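Lists > deltow-users > Archive > Teleoperation and hand guiding

Re: [deltow-users] Two-arm insertion, hand guiding or remote?

Vaughn Delacroix
June 22, 2019

Hi Ottilie, hi all,

I meant to answer this sooner but we were in the middle of a collection run and I wanted the final numbers first. Replies are in between your paragraphs.

Ottilie Oberholzer wrote:
> We are starting on a two-arm job at Cha and I would like to hear from
> people who have done one. The left arm holds a short plug, the right
> arm holds a bent tube, and the plug has to go into the end of the
> tube. I have done single-arm work before by grabbing the wrist and
> moving it through the motion with the arm in free drive. That worked
> fine for putting parts in trays.
>
> Did you do your two-arm demos by hand guiding or with the leader arms?

Both. We started with hand guiding and dropped it after the first week. You can move one arm well with two hands. With two arms you have one hand for each, and that isn't enough to keep the wrist from rolling while you push the elbow where you want it. We tried it with a person on each arm and that was worse. Each person corrects for the other one and the tips wander.

The other problem is that your own hands and sleeves are in the camera view the whole time. For joint playback that doesn't matter. If you are going to train anything on the images it matters a lot. We had a model that did reasonable things when somebody was standing next to the arms and lost the tube when they stepped away.

So everything we kept was recorded with the Nitden leader arms, operator seated behind the robot, Deltow passing the joint angles across. The operator watches the real table and has the head camera view on a monitor off to the side. A couple of our people prefer to go by the monitor only. Their demos are slower, but I think they are more honest about what the model will get to see, so I have stopped asking them to look up.

> How many did you need? Our manager would like a number and I have
> been making them up.

We recorded 390 and kept 346. The rest were thrown out for these reasons, most common first:

- plug rotated in the fingers during the pickup and the operator tried to save it
- tube gripped too high, so the bend pointed down at the table
- operator paused for a long time, usually to talk to somebody
- log had a gap in it (more on that below)

I would not give your manager that number as a target. The first 100 or so are mostly the operators learning, and if I did it over I would throw them away on purpose and start the count after that. We kept the good ones from that batch and I can still pick them out by how jerky the left wrist is.

> Do you have both arms move at once, or park one and bring the other
> to it? I keep going back and forth on this.

We went back and forth too. Parking the right arm with the tube and bringing the left arm over with the plug is easier for the operator. You only have one thing to think about at the end. The trouble was that everybody parked the tube in a slightly different spot, and the model learned some kind of average of those spots, stopped there, and then the left arm went looking for it.

What we settled on is that both arms come in together and pause with a gap between the two parts. Not touching, still a clear space between them. Operator looks, lines up the plug with the tube mouth, and then the left arm closes the gap while the right arm holds still. We wrote the pause into the instructions because without it people do the lining up and the pushing in one motion, and the correction gets buried. With the pause you can see in the data where they fixed the angle. It doesn't need to be long.

The right arm still has to do a fair amount of work before the pause. Because the tube is bent, the mouth doesn't face the way the gripper faces. New operators line up the grippers with each other. They need to be told to forget the grippers and look at the open end of the tube. I have them hold a spare tube in their hand for a while before they sit down and turn it around until they stop getting it backward.

> Any tips on the grip? Our tube is soft and gets pinched.

Grip it low, near the end that is not going to receive the plug, so that the bend is free of the fingers. If you grip close to the mouth the opening goes oval and the plug will not start. If you grip too low it swings when the plug touches it. We marked a band on a practice tube in tape for training and took the tape off for recording. Do take it off. We forgot once and had to redo a whole session because the model was clearly using the tape.

For closing force, the leader handles we have don't give you any feel, so the operators squeeze all the way every time. We put a limit on the follower side in the Deltow config so the right gripper stops short. The left one can close fully, the plug body is stiff enough. Remember that what gets logged as the action is the leader value unless you change it, so if you cap the follower you need to log the capped value too. We logged only the leader for a while. Playback was fine because the cap was still in place, then somebody ran the model with a clean config and it crushed two tubes.

> What did you do about the background? We have a shared bench with a
> lot of stuff on it.

We cleared ours. Pale white top, plain light wall behind, no bins, no tools. I know the argument for leaving the clutter in and I agree with it for later on. For the first set I wanted to be able to tell whether a failure was about the parts or about something else in view, and with a bare table there is not much else. We are adding clutter in the next set, a little at a time.

A white table does make the auto exposure hunt if a dark gripper comes in close to the camera. Lock exposure and white balance before you start and write the values down. Soft light from above is enough. We took out the desk lamp because it threw a hard shadow of the right gripper across the working area and the shadow moved depending on who had bumped the lamp.

> Last thing. Are you using Pludex for the logs? I get missing frames
> from one camera and can't work out why.

Yes, and I had the same thing. Pludex opens port 3003 for the first camera stream and then reuses it if the second one connects before the first has finished its handshake. You get a recording that looks complete, but one stream has holes. Start the cameras one after the other with a wait of 2 seconds in between. It's a crude fix. I reported it in February and was told it would be looked at. In the meantime we run a check right after each demo that compares frame counts, and if they don't match the operator sees a red line on the screen and does it over while they are still in the chair. Checking at the end of the day was useless, by then you have lost the whole day.

One more thing you didn't ask about. Reset matters more than I expected. If the same person who does the demo also puts the parts back, they put them back where they like to pick them up. Ours ended up in almost the same place every time, and then we had a model that could only pick from there. Now a second person does the resets, working from a printed sheet of positions, and the operator doesn't look at the sheet. It's boring work so we swap over every half hour.

Also let the operators keep some recoveries in. If the plug catches on the lip of the tube and they back off, straighten it and go again, that is a good demo and I'd keep it. I threw out some of those early on because they looked messy, and I have had to go back and get them out of the reject folder. The only recoveries I still reject are the ones where the plug has turned in the fingers, as there isn't much the arms can do at that point except put it down.

I can share our instruction sheet and the frame count script if you want them. The script has our paths hard coded, so you will have to edit the top. If anybody else on the list has leader handles with some resistance in them, I'd like to know whether the demos get any better or if it just tires people out. 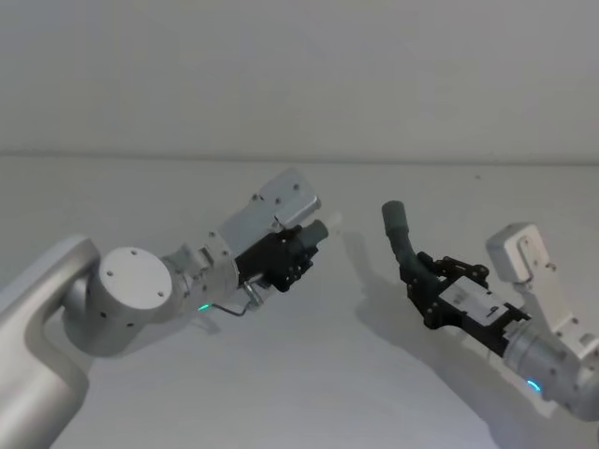 On the speed question that came up in the other thread, we record at normal operator speed and don't slow the follower down. I tried scaling it to half and the operators overshot, then corrected, then overshot again. If you need it slower, ask them to go slower. I'll be away from the robots for a few days after this but I will be reading mail.

Vaughn

Related messages in this archive

- Two-arm insertion, hand guiding or remote? (Ottilie Oberholzer)
- Capping follower grip in the Deltow config
- Pludex drops frames with more than one camera
- Operator speed and follower scaling
- Nitden leader arms, wrist drift after long sessions
- How do you store rejected demos?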